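**Gudcombe Grasp Comparison** (often shortened to **Gudcombe**) is a test procedure for comparing robot hands and grippers on thin-walled household containers. It is run in simulation first and then, for hands that complete the simulated stage, on a physical bench. The procedure covers the end effector only. Arm reach, path planning and object recognition are held fixed between entries.

## Background

The procedure grew out of Hinach, an older set of block and cylinder grasps. Hinach objects were solid, and parallel-jaw grippers scored close to the ceiling on most of them. Gudcombe replaced the solid objects with open vessels whose rims can be pinched between an inner and an outer contact. The current revision was issued in April and changed the friction settings for metal objects, so scores from earlier revisions are not directly comparable.

## Procedure

Each hand is mounted on the same simulated arm and controlled through Grekum, a position controller with a fixed force limit. The object stands upright on a bare table. Two grasp types are scored:

- **Rim grasp.** At least one finger must contact the inner wall of the vessel, with opposing contact on the outer wall. The handle may not be used.
- **Handle grasp.** All contacts must be on the handle. Vessels without a handle are skipped.

After closing, the hand lifts the object 80 mm and holds it for 30 seconds. A trial fails if the object touches the table during the hold or if its tilt exceeds the limit set for that object class. A full run is 3,000 trials per hand, with start position and object heading varied by a seeded generator.

## Hands compared

The reference entry is Egan, a multi-finger hand with segmented fingers. It is compared with a two-jaw gripper with flat pads and a three-finger adaptive gripper driven by a single motor. The two-jaw gripper is the most repeatable on straight-sided vessels but is sensitive to heading error at the rim. Egan tolerates larger heading errors and takes longer to close. On wire handles, both multi-finger designs tend to rotate the object before contact settles.

## Limitations

Rim contact is modeled with rigid bodies, and wall flex is ignored. Reflective metal is rendered for the camera tests, but the camera results are reported separately and do not affect the grasp score. Liquids are not simulated. Physical bench results exist for the two-jaw gripper only.

## See also

- Grasp quality measure
- Underactuated hand
- Contact modeling

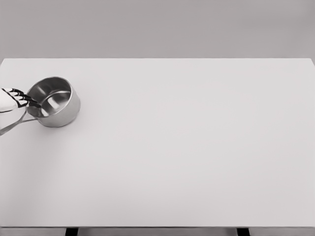

*Simulated rim grasp on a small stainless steel saucepan.*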